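Skikavent
Rangement de l'entrée : conseil, installation, entretien

Accueil | Nos meubles à chaussures | Prestations | Qui sommes-nous | Contact

Qui sommes-nous

Skikavent est une petite entreprise spécialisée dans le rangement des chaussures. Nous concevons des solutions pour les entrées d'appartements, les vestiaires d'entreprise, les cabinets médicaux et les écoles. Nous vendons des étagères, nous les montons, et nous aidons nos clients à décider de ce qui doit y aller et de ce qui n'a rien à y faire.

L'activité a commencé par un problème banal. Dans la plupart des logements, l'entrée n'a pas été pensée comme une pièce. C'est un couloir, un renfoncement, parfois un simple mètre carré derrière la porte. On y dépose le courrier, les clés, les sacs et surtout les chaussures, qui finissent par former un tas. Les meubles du commerce sont souvent trop profonds pour ces espaces, ou fermés par des portes qui battent contre le mur.

Nous avons donc choisi de travailler sur des rayonnages bas, ouverts et peu encombrants. Deux niveaux suffisent à beaucoup de foyers, à condition de n'y laisser que les paires portées en ce moment.

Ce que nous faisons

Le conseil à domicile reste le centre de notre métier. Une visite dure le temps qu'il faut pour mesurer l'entrée, sortir les chaussures et les poser par paires sur une table. Nous demandons à chaque membre du foyer de dire lesquelles il met réellement. Les chaussures de saison, les paires de cérémonie et les bottes de randonnée partent ailleurs, dans une boîte étiquetée ou en haut d'un placard. Le reste est réparti sur l'étagère.

Le travail sur table n'est pas obligatoire, mais nous le recommandons. On voit l'état des semelles, on retrouve les lacets défaits, on repère la chaussure qui a perdu sa jumelle. Une claquette d'intérieur et une basket blanche ne demandent ni la même place ni le même soin, et c'est plus facile à expliquer quand on les a toutes les deux devant soi.
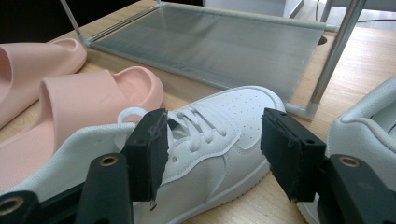 Les baskets blanches reviennent dans presque toutes nos visites. Elles se salissent vite, elles jaunissent si on les range humides, et leurs perforations retiennent la poussière. Nous conseillons de les brosser à sec avant de les poser sur l'étagère, de desserrer un peu les lacets et de laisser la languette ouverte pendant la nuit. Pour une paire en cuir lisse, un chiffon à peine mouillé convient. Il ne faut pas la mettre à sécher contre un radiateur.

Les claquettes et les mules sont plus simples. Elles supportent l'eau et le savon. On les range au niveau le plus accessible, côté passage, puisque c'est ce que l'on enfile en rentrant. Pointe vers l'avant ou talon vers l'avant, les avis sont partagés au sein de l'équipe et nous laissons le client choisir. L'essentiel est que toute la maison fasse pareil.

Nos gammes

La gamme Skurkdale est destinée aux logements. Elle comprend des étagères à deux niveaux, des bancs bas et des plateaux pour chaussures mouillées. Les structures sont fines, pour laisser passer la lumière et le balai. Tout se monte sans perçage, ce qui intéresse beaucoup les locataires.

La gamme Zellska concerne les lieux qui reçoivent du public. Les rayonnages y sont plus larges, avec des niveaux numérotés et des pieds réglables pour les sols irréguliers. Nous l'installons surtout dans les écoles maternelles, les dojos et les salles de danse, où les enfants doivent pouvoir ranger seuls. Pour les plus petits, nous collons sur le rebord un repère de couleur à la place du numéro.

Notre catalogue compte 300 références, pièces détachées comprises. Une tige tordue, un embout perdu ou un plateau rayé se commandent séparément. Nous gardons les pièces des anciens modèles aussi longtemps que possible et nous prévenons les clients concernés quand un stock arrive à sa fin.

Nos locaux

L'atelier Kuhlmann, qui porte le nom de l'ancienne quincaillerie dont nous avons repris le bail, regroupe le stock, le bureau et l'espace d'essai. Le public y est reçu sur rendez-vous. On peut apporter ses propres chaussures, et nous encourageons à le faire : une pointure 46 à semelle épaisse occupe beaucoup plus de place qu'on ne l'imagine devant une photo de catalogue.

Pendant l'essai, les paires sont d'abord sorties de l'étagère, puis replacées une à une. Nous regardons la hauteur libre entre les deux niveaux, la place restante sur les côtés et la facilité avec laquelle on attrape une chaussure du bas sans se cogner à la tablette du haut.

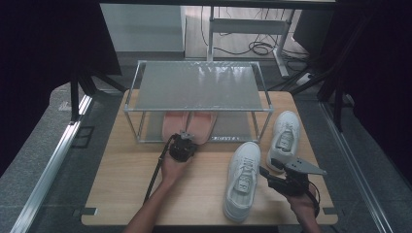
Le niveau inférieur est celui que l'on néglige le plus souvent. Les chaussures y sont poussées vers le fond, et le devant se remplit ensuite de ce qui traîne. Nous proposons de lui réserver les paires basses et souples, mules ou ballerines, et de garder le dessus pour celles dont la semelle est haute. Les bottes restent au sol, à côté, sur un plateau.

Les tablettes translucides se nettoient avec une éponge douce et de l'eau tiède. Les poudres à récurer sont à éviter car elles laissent des marques définitives. Le sable se retire à la balayette avant tout passage humide. Pour les montants métalliques, un chiffon sec suffit la plupart du temps.

Les collectivités

Une partie de notre activité vient des établissements qui demandent à leurs visiteurs de se déchausser. Le besoin y est différent. Il faut absorber beaucoup de paires en quelques minutes, éviter les confusions entre deux modèles identiques et laisser un passage suffisant devant le meuble. Nous dessinons un plan d'implantation, nous livrons, nous montons et nous revenons une fois après la mise en service pour corriger ce qui doit l'être.

La correction la plus fréquente porte sur l'emplacement du banc. S'il est trop loin de l'étagère, les chaussures restent dessous. Nous le plaçons désormais en vis-à-vis quand la largeur du couloir le permet, et en bout de rayonnage dans les autres cas.

À ce jour, nous avons installé 3 131 niveaux de rayonnage, logements et collectivités confondus. Nous comptons en niveaux et non en meubles, car un même vestiaire peut en contenir deux ou trente.

Comment nous travaillons

Nous donnons un prix avant de commencer et nous nous y tenons. Le déplacement, le montage et la reprise des emballages sont inclus. Si l'étagère ne convient pas une fois en place, nous la remportons.

Nous ne jetons aucune chaussure à la place d'un client. Les paires dont il souhaite se séparer sont attachées ensemble par les lacets ou par un élastique, mises en sac, et c'est lui qui décide de leur destination. Nous pouvons les déposer au point de collecte le plus proche s'il nous le demande.

Nous ne faisons pas de cordonnerie. Quand une semelle se décolle ou qu'un talon est usé, nous le signalons.

Les visites à domicile sont suspendues chaque année pendant la première quinzaine de janvier, période d'inventaire. Les commandes de pièces détachées continuent d'être expédiées.

Prendre contact

Pour préparer un rendez-vous, il nous est utile de connaître la largeur et la profondeur disponibles, le sens d'ouverture de la porte, la nature du sol et le nombre de personnes qui utilisent l'entrée. Une photo de l'espace tel qu'il est, sans rangement préalable, nous aide davantage qu'un plan. Le formulaire de contact permet de joindre plusieurs fichiers.

Pour une collectivité, merci d'indiquer aussi l'effectif maximal présent au même moment et les contraintes d'évacuation du bâtiment. Un devis est envoyé après la visite des lieux.

Page mise à jour le 3 novembre 2025

Mentions légales | Conditions de vente | Pièces détachées | Plan du site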